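Werkstattheft Taxameter und Konzessionsprüfung, März

Vormittags

Rückstand bei den Sichtprüfungen abgearbeitet. Offen waren noch 4 Fahrzeuge aus der Gruppe Gilledel, alle mit neuer Plakette hinten rechts. Bei zweien sitzt die Plakette zu tief und wird vom Kofferraumdeckel angeschnitten. Genji Ueda hat die Halter angeschrieben, Nachkleben reicht, neue Vorführung nicht nötig.

Fahrzeug mit der Ordnungsnummer 1697: Taxameter plombiert, Plombe unbeschädigt, aber der Tarifstand im Gerät passt nicht zur Karte im Fahrgastraum. Die Karte ist die alte. Der Fahrer sagt, er habe vom Betrieb keine neue bekommen. Habe ihm eine aus unserem Vorrat mitgegeben und das im Blatt vermerkt. Vorrat wird knapp, nachbestellen.

Messstrecke: 2000 m auf dem Rollenprüfstand, zweimal gefahren. Erster Lauf verworfen, der Wegimpuls kam nicht durch, Stecker saß schief. Zweiter Lauf innerhalb der Toleranz. Die Wegdrehzahl trage ich nach, der Ausdruck liegt noch bei Chie.

Mittags

Anruf vom Betrieb Nakajima. Die wollen wissen, ob ihre Mietwagen mit Fahrer weiter am Bahnhof warten dürfen, wenn kein Auftrag vorliegt. Nein, Rückkehrpflicht zum Betriebssitz gilt unverändert, außer es kommt unterwegs ein neuer Auftrag herein. Den muss der Betrieb dann aber auch belegen können. Das Auftragsbuch darf elektronisch sein, muss aber bei Kontrolle lesbar vorliegen. Habe zugesagt, das schriftlich zu schicken.
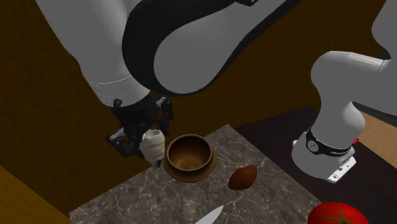

Simulation, Arm mit Greifer über der Arbeitsplatte

Nachmittags

Rondov (unser Auslesegerät) stürzt immer noch ab, wenn der Schichtspeicher voll ist. Mit 600 Fahrten im Speicher lief es durch, beim nächsten Gerät mit vollem Speicher wieder Abbruch kurz vor Schluss. Die Datei ist dann zwar da, aber die Prüfsumme fehlt, also nicht verwertbar. Behelf bis auf Weiteres: in zwei Abschnitten auslesen und beide Dateien mit derselben Vorgangsnummer ablegen. Chie Hosoda fragt beim Hersteller nach, ob es einen neuen Softwarestand gibt.

Gullalar-Akte: Antrag auf Verlängerung der Genehmigung ist vollständig bis auf die Unbedenklichkeit vom Finanzamt. Ohne die geht es nicht weiter. Frist im Kalender eingetragen.

Zwei Meldungen über Wagen ohne Genehmigung vor dem Hotel am Hafen. Kennzeichen bei der einen unvollständig, bei der anderen auswärtig. Beide an den Außendienst weitergegeben, mit Uhrzeit und Standort.

Offen:
Tarifkarten nachbestellen
Schreiben an Nakajima
Wegdrehzahl 1697 nachtragen
Stecker am Prüfstand tauschen, Ersatz liegt im Schrank unten links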